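Como recolher exemplos de preensão em caixa sem se enganar a si próprio

Quem vende sistemas de aprendizagem para robôs costuma dizer que basta recolher dados e o resto vem por acréscimo. Desconfio. Já treinei modelos com muitos exemplos maus e modelos com poucos exemplos decentes, e os primeiros só serviram para aquecer a sala. O procedimento que se segue é o que usamos no projeto Flarimska para pegar em objetos soltos dentro de uma caixa. Pressupõe um braço industrial já instalado, uma câmara fixa e alguém com paciência.

1. Escreva o que conta como sucesso

Antes de ligar seja o que for. Parece burocracia, mas a nossa primeira série tinha 2247 tentativas e duas pessoas a anotá-las com critérios diferentes. Para mim, um objeto levantado e largado a meio caminho era uma falha. Para o Wayne Gagnon era um sucesso, porque a preensão tinha acontecido. Nenhum dos dois estava errado, e a série ficou inutilizável até ser toda revista.

A nossa regra atual: o objeto sai da caixa, fica preso durante a subida e é largado na zona de destino. Tudo o resto é falha, com um código que diz em que fase aconteceu. Se vier colado a outro objeto, é falha com código próprio.

2. Fixe a caixa e marque as posições

Uma caixa que desliza dois milímetros por hora estraga uma tarde de trabalho e não dá sinal nenhum. Use grampos. Marque também na mesa, com fita, o sítio de tudo o que possa ser retirado e reposto. Fotografe a montagem no início e no fim de cada sessão e compare as duas fotografias. Se algo mudou, a sessão vai para uma pasta à parte até se perceber quando mudou.

Verifique a calibração da câmara depois de apertar os grampos. Antes não adianta.

3. Escolha objetos que deem trabalho

A tentação é encher a caixa de blocos rígidos, todos com faces paralelas. A taxa de sucesso fica linda e não significa nada. Misture peças rígidas com embalagens metalizadas, coisas amarrotadas, cilindros que rolam. Os reflexos confundem os sensores de profundidade, e é melhor saber disso agora.

Usamos 56 objetos e pomos 8 de lado logo no primeiro dia. Esses nunca entram no treino. Vi demasiadas demonstrações em que os «objetos novos» eram os velhos noutra cor.

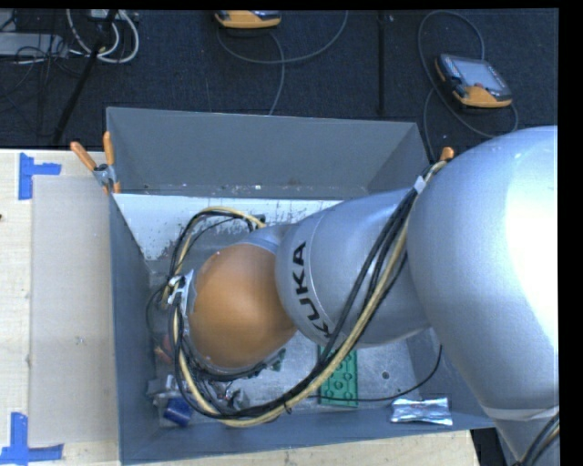 4. Baralhe a caixa a sério

Um robô que devolve os objetos à mesma caixa acaba por criar a sua própria distribuição: as peças fáceis circulam, as difíceis migram para os cantos e ficam lá. Ao fim de uma hora está a recolher o mesmo exemplo vezes sem conta. Pare o ciclo a cada 114 tentativas, esvazie tudo e volte a deitar os objetos de uma só vez. Resista a arrumá-los. A mão humana espaça as coisas sem dar por isso.

Para entrar na célula, siga o procedimento de paragem e bloqueio da sua instalação. Uma pausa no programa não chega.

5. Grave as falhas por inteiro

Há programas que descartam o episódio assim que a garra fecha em vazio. Desligue essa opção. Precisa da imagem anterior ao movimento, da trajetória, da força medida e da imagem final, mesmo quando correu mal — sobretudo quando correu mal. Registe também as paragens por colisão e os momentos em que um cabo limitou a rotação do punho. Se esses casos desaparecerem, o modelo vai propor poses que o braço não consegue atingir, e a culpa irá parar ao planeador.

6. Confira os relógios

Câmara, controlador e sensor de força têm cada um a sua ideia das horas. Faça um movimento brusco e curto no início da sessão e veja se aparece no mesmo instante nos três registos. O Kane Baxter escreveu um pequeno programa para isto, o Wavano, que recusa abrir a sessão se o desvio passar do limite. Toda a gente se queixou durante uma semana.

7. Anote às cegas

Quem classifica não deve saber que versão do modelo gerou a tentativa. Dê uma parte dos episódios a duas pessoas e compare. Se discordarem muito, volte ao ponto 1 antes de recolher mais.

Quando parar

Não tenho um número para lhe dar e desconfie de quem tenha. O que fazemos é treinar com metade dos dados, depois com todos, e medir nos objetos reservados. Se a diferença for pequena, mais do mesmo não ajuda: mude os objetos, a luz ou a altura da pilha. E se o resultado subir muito de repente, procure primeiro uma fuga entre treino e teste. Na única vez em que nos aconteceu, era isso mesmo: um dos objetos reservados tinha voltado para a caixa.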